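Tejada Street Seed Library
Progress report to the Predora Fund
March 4, 2023

This is our second report under the current grant, and we have a lot of good news to pack into it! When we wrote last June the seed library was one filing cabinet in the back of the Tejada branch, next to the large-print westerns. It now has its own wall, its own sign and a mailing list of 765 households, which is more than we had hoped to reach by the end of the whole grant period.

Borrowing

The idea is still the same. People take seed packets in spring, grow them out, and bring back saved seed in the fall if they can. The fall returns were the part we worried about most, and they came in beautifully. Beans, peas and lettuce made up most of it, with a surprising amount of dill. One family brought back a grocery bag of runner bean pods, still on the vine, and we shelled them at the front desk between checkouts.

Squash was harder. We accepted squash seed from home gardens without asking what else was growing nearby, and we now have a drawer of packets we can't vouch for. We've relabeled them "mystery squash" and will give them to the school gardens, who asked for them (the kids love not knowing). From this year on, the return form has a line for isolation distance.

Germination tests

We tested every returned lot this winter using the damp paper towel method. Lettuce and beans did very well. Parsnip did badly, as parsnip does, and we've stopped keeping it past one season. Onion was mixed, and 2 lots were thrown out. We'd like to repeat the onion tests before planting time so that the packets carry a fair date.
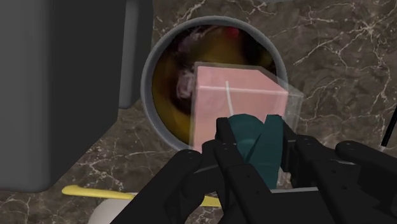
The cleaning screens we bought with the equipment money have been worth every cent. Before, we were winnowing lettuce seed with a desk fan and two cookie sheets, and half of it ended up in the carpet. Now an evening's work gets through what used to take a weekend. We bought 3 screens instead of the 4 in the budget, and put the difference toward glass jars and drying packets.

Workshops

Both fall workshops filled up. Tomato fermenting was the favorite, smell and all, and several people stayed late to swap pepper seed in the parking lot. The winter session on reading seed catalogs was moved once for ice and drew a smaller group, but the talk was so good that we ran past closing.

The Jevach branch has asked to start its own collection. We've lent them a card file and a starter set of beans, peas, kale and marigolds, and we're very excited to see what grows well on that side of the river, where the soil is much heavier.

What's next

Spring packets go out as soon as labels are printed. We still need a cooler spot for long-term storage, as the wall cabinet gets afternoon sun and the blinds only help so much. A small used refrigerator would solve it, and we'd like your approval to use the unspent printing money for one. We're also putting together a planting calendar for our own frost dates, with notes from borrowers, and will send you a copy with the June report.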